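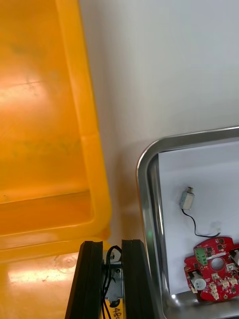 3 min read

November 24, 2020

Rain in Brarnbridge since the morning, so I stayed at the bench and did not go out even for lunch. The plan for today was the segmentation of the small parts, and mostly I kept to the plan.

I write down first what I changed, because last week I did not write it and then I lost half a day. The depth filter in Nirnier has now a smaller window. Before, it was smoothing the thin cables so strongly that they became part of the floor of the bin. The planner then believed it had a free path and came down on top of the wire. With the smaller window the wire survives in the point cloud, but the cloud is more noisy and the normals on the rim of the bin are jumping. I put a second pass only for the rim. It is not beautiful code. I left a comment in the file, with the date, so that I will be ashamed of it later and repair it.

The yellow plastic is my difficulty this month. It shines, and where it shines the color image is almost white and the depth has a hole. The steel tray has the same problem on its edge, only there the hole is narrow and I can fill it from the neighbors. Inside the bin I cannot fill so simply, because a hole can be a reflection and it can also be a metal part which reflects. A solenoid body is gray and flat on the top, and from a bad angle the camera gives me nothing from it.

I spent the time before lunch with the labels. There are 1,178 crops in the set now, and I found that I used two names for the same class, "lead" in the old ones and "cable" in the new ones. The network was punished for being right! I merged them with a script of ten lines and started the training again.

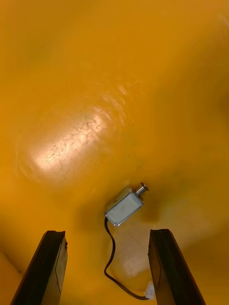

Seok wrote that the grasp point should not be searched on the whole part, only on the rigid body, and that the cable should enter the planner as an obstacle with a soft cost. I had it as one object until today. I read the message twice and then I drew it on paper, and I think it is correct. If the cable belongs to the part, the center moves toward the connector and the fingers want to close beside the metal. If it is separate, the center stays where the weight is. I answered that I would try it before the evening.

It took longer than I hoped, as always. The mask was easy to split in 2 classes. The harder thing was the approach direction, for the fingers are wide compared with the part, and when they open fully the collision check complains about the wall of the bin. I now sample the rotation around the vertical axis in finer steps and keep only the poses where both fingertips stay inside the rim. In the simulator this leaves enough candidates when the part lies toward the middle. Near the corner I get sometimes only 3, and sometimes none, and then the program should ask for a new view from a different side. At present it just stops with an error message which I wrote myself and could not understand today.

Another small thing: the log writes the gripper opening in meters and the config file wants millimeters. I must fix it at one place only, in the loader.

The package from Fustberg did not come. I do not need it for the software, but I would like to have the new diffuser for the lamp before I judge the depth filter too hard. Maybe a part of my filter work is only work against a bad light.

For tomorrow: new view when the candidates are none, the units in the loader, look at the training curve with the merged labels. Also answer Seok properly, with the drawing. Tea is finished, buy tea.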